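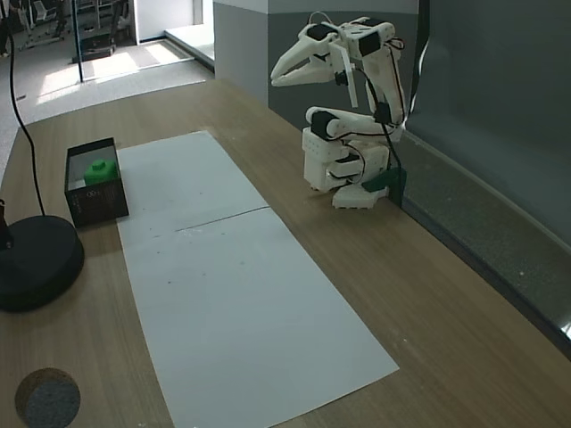

Arm on the bench, green block in the box

Mutbridge Shared Workshop – arm build group
Minutes of the Wednesday meeting

Chair: Kalevi Halonen
Apologies: none received

1. Minutes of the last meeting
Agreed, with one correction. The spare servo was bought from Flakgate, not Valtonen.

2. Printed parts
The second set of jaws has been printed and sanded. Kalevi said the first set flexed too much at the tips and should be kept only as spares. The wrist bracket is still the old version. It was agreed to leave it alone until the wiring is settled.

3. Block test
The test for December stays as planned: pick the block up from the paper and put it in the box, then the same in reverse. Each direction is to be run 12 times without anyone touching the arm. There was a long discussion about whether a drop on the edge of the box counts as a miss. Agreed that it does.

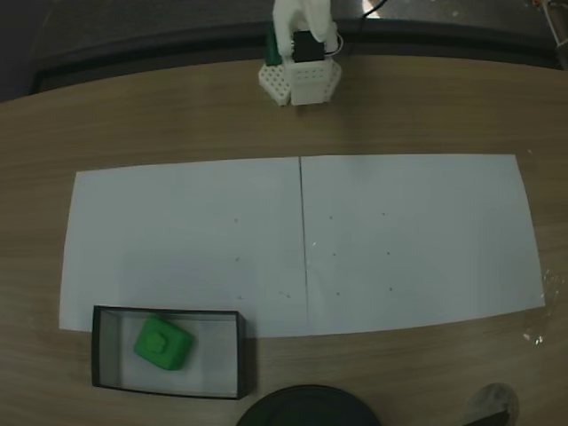 Calibration is still done by hand and takes most of an evening. Kalevi has written a short routine that drives the gripper to each mark in turn and saves the joint angles. The marks are the small dark dots on the two white sheets, and several members find them too faint to line up with. They will be gone over in pen before the next session. The seam between the sheets should be checked at the same time – if one sheet shifts, half the saved positions are wrong.

4. Software
The Cutumora branch now starts without the manual reset. Logging is still slow, and a full run fills the card sooner than expected. Kalevi will try saving every fifth reading.

5. Money
The balance stands at 740 after the filament order. A request for a second power supply was approved, up to the price of the last one.

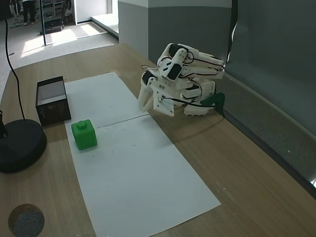 6. Actions
Kalevi – go over the marks in pen, test the shorter log.
All – read the wiring notes and send changes before the next meeting.

7. Next meeting
Same evening and time, at the bench. The meeting closed at 9.15 pm.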